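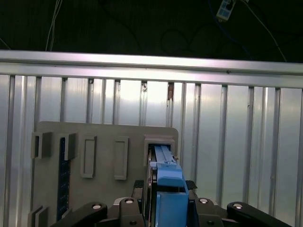
2026年8月19日　テストボード、青モジュールの差し込み

午前中は角ソケットの続き。灰色のボードはリブ付きアルミ壁の前の定位置のまま。動かすと高さの合わせ直しで半日つぶれるので、誰も触らないでほしい。掃除のときも。

青モジュールは細いほうから入れる。先端に小さい突起と切り欠きが並んでいるので向きは見ればわかるはずなのだが、見ればわかるものほど確認しないのが当ラボの伝統で、先月もこれで一個欠けた。欠けたやつは私の机でペン立ての重しをしている。前職より向いている。

- 今日の差し込み：92回
- うち途中で引っかかり：30回
- 引っかかりの大半は、入り口で少し傾いたまま押し続けたとき

まっすぐ入ったときは音も手応えもほとんどなく、達成感に乏しい。斜めのときに限って立派な音がする。音で成否を判断していた5月のメモは信用しないこと（書いたのは私）。

ソケットの累計は3,090回になった。Trondoraの資料に寿命の記載がなく、Resdale経由で問い合わせたら「通常のご使用で問題ございません」と返ってきた。通常が何回なのかは、引き続き当方の想像力に委ねられている。縁の内側に白っぽい擦れが出てきたので、次の区切りで新品と並べて見比べる。

予備モジュールの箱は Tanasarn の棚の二段目に移した。在庫表では109個、箱の中はおよそそのくらい。数え直すと合わなくなりそうなので、数え直す係は別途募集。使用済みと未使用が同じ青なのは前から困っていて、使用済みには底にペンで点を打つことにした。側面に打つとつかむ位置と重なって消える。すでに消えた。

**未解決**

- 引っかかり30回のうち、後半に集中している理由。ソケットの擦れか、モジュールの個体差か。同じモジュールだけで続けてみないと分けられない
- 記録用紙の「良」「可」の境目。今日の私は午後になるにつれて寛大になっている
- Rernhamの角ソケットのサンプル。外形は同じと聞いているが、前回の「同じ」は取り付け穴が違った

明日は新しいモジュールを一個だけ使って、昼まで同じ条件で続ける。ボードの四隅の締め付けは始める前に確認。青い削りかすが落ちていたら払わずに残しておくこと、量を見たい。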